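Archive > Working groups > Hardware reuse > Minutes

Hardware Reuse Group – minutes of the bench meeting
Held Feb 15, 2023, Prellow workshop, upper bench room

Present: Albane Maillard (chair), Vlasta Michalík (minutes), bench staff, one observer from Rondard
Apologies: stores

1. Minutes of the previous meeting
Agreed with one correction. Under item 4, "drive tray" should read "drive cage". The two are stocked under separate part codes and the error had already produced a wrong pick.

2. Intake from Nimero
AM reported that the second pallet of desktop machines from Nimero has been booked in. The units are Dell towers, supplied without keyboards or displays. Asset labels are to be recorded before any cleaning of the case. Solvent has lifted the print on several labels, and stores cannot then match the unit to the delivery note.

It was agreed that cases with bent side rails go straight to parts. Scratches and marks on the inside of the side wall are not a reason to reject a unit.

3. Strip-down order
The written procedure was reviewed line by line. VM noted that step 5 (remove motherboard) still comes before the step for releasing the cables from the drive cage. This is the wrong way round for the tower cases, where the cabling is short of slack once the cage is seated.

Revised order, as agreed:
– mains lead out, power button held in, wait
– side panel off, labels recorded
– fan header and power connectors released at the board
– cables drawn clear of the cage and tied back
– cage and bracket out
– processor, memory, then board 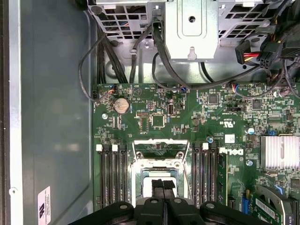
Cables are to be released by the housing and never by the wires. The fan connector is the one most often damaged and the spare stock is low. AM asked that any header with a bent pin be marked on the job sheet even where the pin has been straightened.

There was a discussion on whether the cage should be cleaned in place. The observer from Rondard said their own bench blows out the vent cutouts with the cage removed. Agreed to follow the same practice – dust driven inwards ends up on the board.

4. Coin cells
All coin cells are to be tested out of the holder. Cells reading below 3 volts on the bench meter are replaced and the old ones go in the lidded tub, terminals taped. VM to order a box from Coşkun, the present stock being roughly 2 weeks' supply at the current rate.

5. Processor sockets
Two boards were returned with socket damage since the last meeting. The covers are to be fitted as soon as the processor is lifted. Boards waiting for a cover stay on the bench and are not to be stacked. Magnifier to be moved to the left-hand bench, where the light is better.

6. Budget
The tools line stands at 3000 for the year and is unspent apart from driver bits. No change requested.

7. Any other business
The anti-static mat by the window has a split along the fold. AM to replace. Wrist straps to be tested monthly and the result signed for.

Actions
VM: reissue strip-down procedure with revised order
VM: coin cell order, Coşkun
AM: replacement mat, spare fan connectors
Bench staff: move magnifier, fit socket covers to boards now on the shelf

Next meeting: May, date to be circulated.

Recent items
Parts code list, revised
Nimero intake: notes for stores
Bench meter check sheet
Minutes of the previous bench meeting

Contact the group | © Prellow Hardware Reuse Group | Back to top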